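Small Storage, Large Opinions

A gallery of shelves, racks, tubs and the things that end up in them

Everything on this page is about where to put small stuff. We began in February with one drawer that would no longer close, and the project has since grown into a hobby, which is a polite word for it. Captions are short. Click any picture for the larger version.

The Odavier stacking tray
Sold as a desk organizer, used by most of us as a place to keep receipts from 2 jobs ago. Holds a surprising amount of paper and hides none of it.

The Gindetti hook rail
Rated for coats. Ours carries tote bags full of other tote bags. Still on the wall, so full marks to Gindetti.

Wire racks, and what goes under them
A wire rack with a solid top is the closest thing small storage has to a two-story house. The upstairs is for whatever you used this morning and plan to put away later. The downstairs is for a tub with a lid, and the lid matters, as anyone who has chased beads across a floor will tell you.
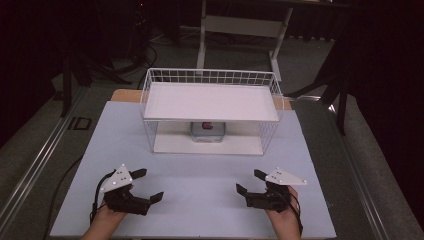
See-through tubs are the other half of the arrangement. With a solid box you write a label, lose faith in the label, and open the box anyway. With a clear one you can spot the single red thing you were after through the side of the rack and go straight to it, assuming you remember which rack. White mesh also shows dust less than black mesh does, or at least we've stopped looking.

The Říha corner shelf
Fits in any corner that is exactly 90 degrees. We have lived in four apartments and are still waiting to meet one.

Eltano jars, set of 10
Nine jars now. Lentils, rice, screws, more lentils. The screws are next to the rice, and yes, we've talked about it.

The big button tin
Item 3542 in the old catalog, and the oldest thing in the gallery. It supposedly holds 400 buttons. Not one of them matches the coat.

More pictures go up when the hallway closet is done. Please don't write to ask when that will be.

Back to all galleries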